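Making the bed, grudgingly

I was brought up to believe that a made bed is the mark of a sound character. My mother could bounce a coin off hers. Mine would swallow the coin and possibly the hand.

The trouble is the duvet. It's white and quilted, with a thin navy line of stitching that exists to tell visitors how crooked it is. I pull one corner, the line goes off diagonally in a sulk, and I go and put the kettle on. On Friday I gave it 8 minutes, a personal best. 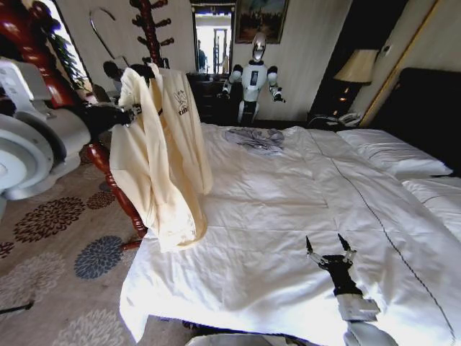 The coat rack question

Wanting says a dressing gown belongs on the back of a door. I say we own a red-brown wooden coat rack with more knobs than a church organ, and it should earn its keep. The cream robe goes there. The grey-blue thing on the bed is still under negotiation.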